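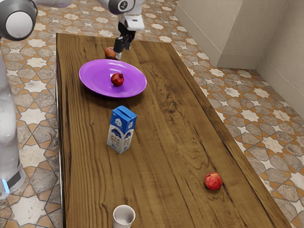

Grantee Updates: Local History and Food

The Plemness Recipe Card Project: where we are after 6 months

Hello again to everyone at the Jundar Fund! I know the form says to keep this to a page, and I also know that I've never once managed it, so get yourself a coffee.

The big news first. All the cards are scanned. Every last one, front and back, including the ones stuck to each other with what I'm fairly sure was corn syrup. The final total is 3,382, a good deal more than I guessed in the application (I was going by the number of shoeboxes, and it turns out people in Plemness really know how to pack a shoebox). The scans live on two drives, one at my house and one at the library, and the originals are back in their boxes with tissue between the fragile ones.

The book is coming along too. I promised you a collection of 500 recipes and we're sitting at 489 that have been typed up, checked against the card and cleared with the family. I could have padded it out with more bar cookies and called it done, but there are already so many bar cookies. What we're short on is vegetables. People wrote down cakes because you need the amounts for a cake. Hardly anybody wrote down how they did green beans, they just did them, and now those of us who ate them are trying to remember if there was vinegar in there. (There was. I'm sure of it. My sister disagrees.)

So the last few slots are going to be filled from interviews, which is a small change from the plan and I wanted you to hear it from me. I've been sitting down with people who cooked for the Grange suppers and asking them to talk me through a dish from start to finish while I type. It's slow going. You say "how much flour" and you get "well, until it looks right," and then you ask what right looks like and you get a very long and wonderful story about a flood. I've kept the stories. A few of them are going in as side notes next to the recipes, because I think they're the best writing in the whole book and none of it is mine. 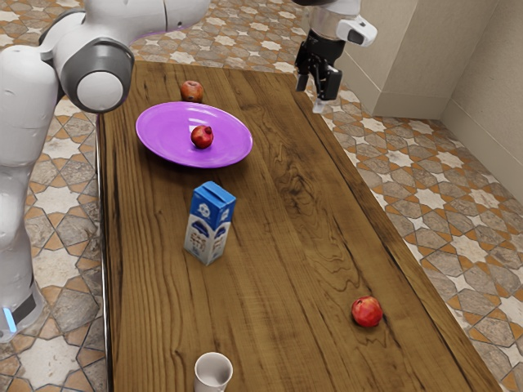 Dark streaks and knots in the wood of the long table.

What went well

The transcribing guide! I wrote it in a bad mood one evening after finding the fourth different spelling of oleo, and it has saved us so much trouble. The rule we settled on is that we keep the cook's own words and spelling in the recipe itself and put any help for a modern reader in small type underneath. So if the card says "a slow oven," the book says "a slow oven," and the note tells you what to set your dial to. Same with can sizes. Do you know how many desserts depend on a size of can that the stores quit carrying? I've made peace with giving the amount in cups, and I tested the pineapple ones myself. It was a hard month for my jeans.

Permissions also went better than I feared. I'd pictured a lot of chasing and a few hurt feelings. Mostly people were thrilled, and a couple of them cried on the phone, and then I cried on the phone. Where a card wasn't signed we've matched the handwriting to a signed one if we could, and where we couldn't, the recipe just says "a Plemness kitchen." I like how that looks on the page. It'll be a while before I quit hoping to put names to those, so there will be a blank page at the back inviting readers to write in.

The tasting nights out at Plelum were a hit. You paid for the ingredients and the hall rental, and I'm happy to report that we stayed inside that line of the budget even with butter costing what it does now. We cooked straight from the cards and wrote down everything that went wrong. The potato candy was a disaster the first time and a triumph the second. The ham loaf divided the room. One chocolate cake had no liquid listed at all, and we found the answer on the back of a totally unrelated card for pickled beets, where someone had written "1 c. coffee for the choc." Just sitting there, on the beets!

What didn't go so well

The index. Oh, the index. I thought I'd do it in an afternoon. But the same dish can have three names depending on which side of the river your grandmother lived on, and if you look up one name you ought to be able to find the others. I've redone it twice. The version I have now lists every name on its own line and points you to the page, and it's long, but I can finally look up "Funeral potatoes" and land somewhere useful.

I also lost a few weeks in April to the scanner dying. The replacement came out of the equipment money, so there's no extra request attached to that, but it did push the typing back, and the typing pushed the page layout back. I should have built more slack into the schedule and next time I will.

And I want to be upfront that the school part hasn't started. The idea was for the middle school cooking class to pick a card each and make it at home with somebody older. The teacher is still keen and so am I, but there was no good spot left in the school year by the time the scans were ready. We've moved it to the fall. The money set aside for it hasn't been touched.

Money

The full sheet is attached to the email. In short, we're under on postage, over on printer ink, and right where we should be on everything else. Batista has given us a quote for the printing and it's holding until the end of the summer, with the spiral binding I wanted so that the book will lie open on a counter. They talked me out of the glossy cover. It shows every thumbprint, and this is a book that had better collect some thumbprints.
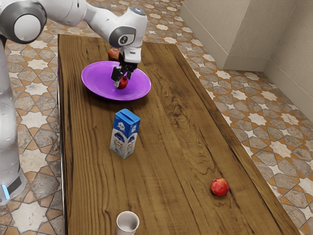 The long wooden table again.

What's next

Finishing the vegetable chapter is first on my list, and after that the introduction, which I've been putting off because I keep trying to make it sound important. I may just write down how the boxes got to me and leave it there. Then comes one more read of the whole thing out loud, with somebody else holding the card, to catch the teaspoons that should be tablespoons. We caught a bad one in the cayenne relish last week, so I'm not skipping that step for anything.

Page proofs should be with you before the Batista quote runs out. If anyone in your office wants to try a recipe ahead of time, tell me sweet or savory and I'll send a scan. And if any of you happen to know what "butter the size of an egg" means when the card is from somebody who kept bantams, please write to me right away.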